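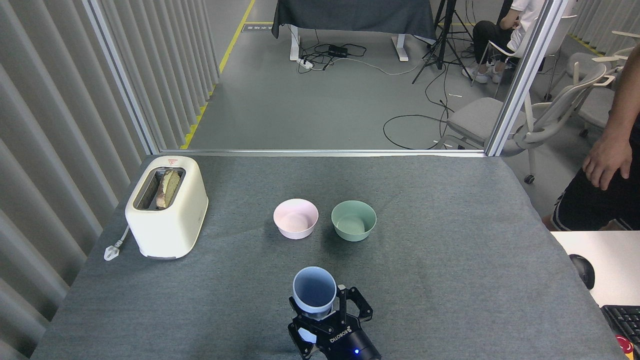 May 17, 2022

My job title changed in March. I used to be in kitchen prep at Galtwood, and now I am a "process partner," which pays the same and comes with a lanyard.

What I do is put cups and bowls back where they were. The arm picks up a cup, sets it down someplace, and I return it so the arm can have another go. We did 1,752 of these last month. I used to set up 52 breakfast trays before my first coffee and no one made a chart of it.

I will say my wrists feel better. So does my back. The company is pleased about that and has mentioned it 2 times in the newsletter, right next to the bit about not refilling the openings on the early shift - there were 18 of us on it once.

The Rellov people ask me a lot of questions, mostly how I know when to let go of a cup. I've been thinking about it for over a week and I still don't have anything they can type in.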